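June, 9:40 p.m.

Second evening on the maroon lot. Yesterday's notes stopped at the wash, so I'll pick up from there.

Wash was 30 degrees, short spin, Kaushik liquid at the half dose. The rinse water in the test basin was still faintly pink on the first pass and clear on the third. I logged the color loss as minor. Anything in this shade goes in alone for at least the first few cycles, and I have written that on the inside of the cabinet door next to the earlier note about the towels. Line dried, turned once. Iron on medium for the hems only. The steam function on the Plindance is still spitting scale, so I used a damp cloth and kept the iron dry. Descaling is on the list for the weekend and has been on the list since April.

Sarla Bansal called at lunch about the shelf depth. She measured her own closet at the old flat and insists that anything folded deeper than the shelf will slide forward over time, however well it is stacked. I agree in principle. The Flismont shelves in the hall closet are shallower than the catalog said, and the back lip takes up more of that. I re-measured with the steel rule and not the tape. The difference comes from the lip, which the catalog leaves out of its drawing. So the fold has to be narrower than the one I had been using, and the whole maroon lot has to be redone, along with the gray things from last month, which I have not mentioned to Sarla.

Folding done on the bed. The table is the right height but too narrow, and every long piece hangs over the side and drags the fold off square.

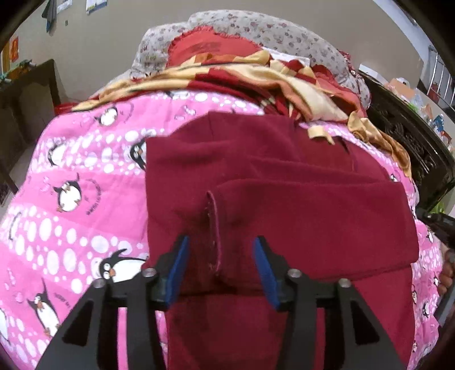 The method needs a straight starting edge, and most of the trouble so far has come from skipping that step. I was folding by eye from the middle, which puts the error in both halves. Now I lay the piece out, square one corner, and run the left edge down from it before touching anything else. The left edge came down close to straight this evening. The broad fold across the right half, with the stitched hem at the end of it, was the part I spent longest on, and the creases in the upper layer still want a flat hand. There are small loose threads at the opening on the left end of that fold, where the lighter pink edging is. I will trim them tomorrow with the small scissors, not pull them. I pulled one on the gray lot and opened a seam for the width of a finger.

Time per piece was 5 minutes with the new width, against 2 with the old one. I expect this to come down. The added time is nearly all in the first squaring step; the folds after that go at the same speed as before. If it stays at 5 I will consider cutting a board to fold against. The Flinix board in the hardware place is overpriced for what it is, a flat sheet with two scored lines, and I have offcuts in the storage room that would do. Sarla thinks a board is excessive for one household. She also owns a label printer.

Notes on fabric behavior, for next time:

The maroon holds a crease when pressed by hand but relaxes overnight. Check stack height again in the morning before closing the closet.

Hem is stiffer than the body of the cloth. If the hem ends up inside the fold the stack leans. Keep the hem to the outside, facing the front.

Do not fold straight from the line. Let it lie flat for 10 minutes first. I tried both and the rested pieces need less smoothing.

The bedsheet underneath is the pink one with the penguins. It is useful for this purpose, since the bands run across and give a rough reference line. I checked the bands against the steel rule and they are not parallel to the sheet hem, so the reference is only good over short lengths. For anything long, use the edge of the mattress.

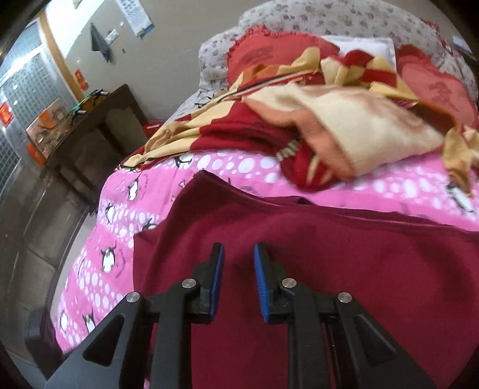 Maroon cloth on the penguin sheet, hemmed edge running across the bed.

Where the top edge dips after the pointed fold is the usual fault. I get the peak when the corner has been lifted before the rest has settled, and no amount of pulling from the far side takes it out. The correction is to open the whole thing and start again from the corner. I dislike doing this and have wasted more time avoiding it than it would have cost. The blanket ought to go off the bed completely before I begin. Pushed up, it takes away working length, and I end up shifting the cloth toward the foot of the bed to compensate, at which point the mattress edge is in the wrong place to use as a reference.

Loaded the first shelf at 9:15. Maroon to the left, gray to the right with a gap between. The new width clears the lip. The front of the stack sits back from the shelf edge and the door closes without touching. I opened and closed it several times to see whether anything moved, and nothing did, though Sarla's claim is about months and I have no data on months. I put a pencil mark on the shelf at the front of the stack so there is something to compare with.

Humidity in the closet is higher than I would like. The cheap meter drifts, so I am not writing the reading down until I have done the salt test on it. Ordered 200 g of the silica packets in the meantime. If they saturate inside a week, the outside wall is the cause and the shelves will have to come forward, which would mean measuring everything again.

Tomorrow: trim threads, check the pencil mark, redo the gray. Ask Sarla for the steel rule's twin, the short one, which I believe she still has from the kitchen job. Buy descaler.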